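Chapter 4
When the Arm Stops Answering

In July, a small teaching laboratory at Nedton lost a full afternoon to one loose connector. The arm was moving cubes from a plate into a bucket. Between two moves the elbow joint stopped reporting its position, but the controller kept sending commands to it. The gripper went down too early and pressed on the table. Anil Annamalai, who was on duty, cut the power by hand.

The log showed that the controller had used the same old position value 1221 times before the power was off. In this chapter we study why such a fault is hard to notice, and how a program can be made to notice it.

Small arms of this type have their motors and wires on the outside. Every joint bends the wires a little at each move, and a plug can slowly work itself free.
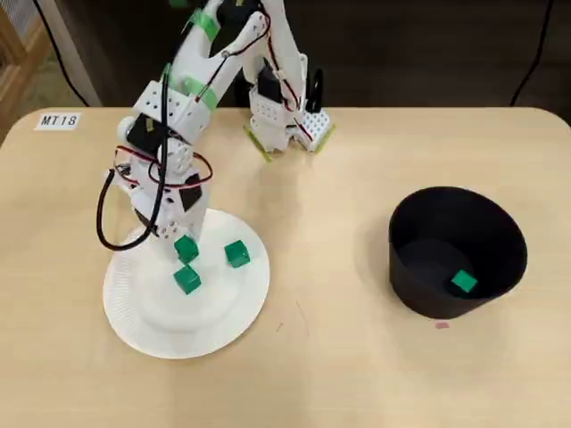

4.1 Stale data

A position value is called stale when it is older than the controller believes. The number itself looks normal, and for this reason a simple range check does not find it. Magdolna Major suggests that each value carries its own time stamp. The Wallen controller in our exercises can store up to 2000 such values.

Before you start the exercises, learn where the gripper may go down and where it must stay high, especially near the rim of the bucket.

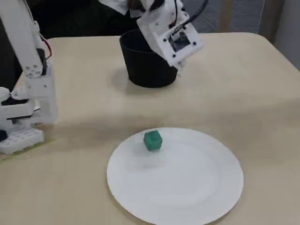
4.2 Stopping safely

Cutting the power is not always the safest stop. An arm without power may fall under its own weight, so keep your hands away from the space below it.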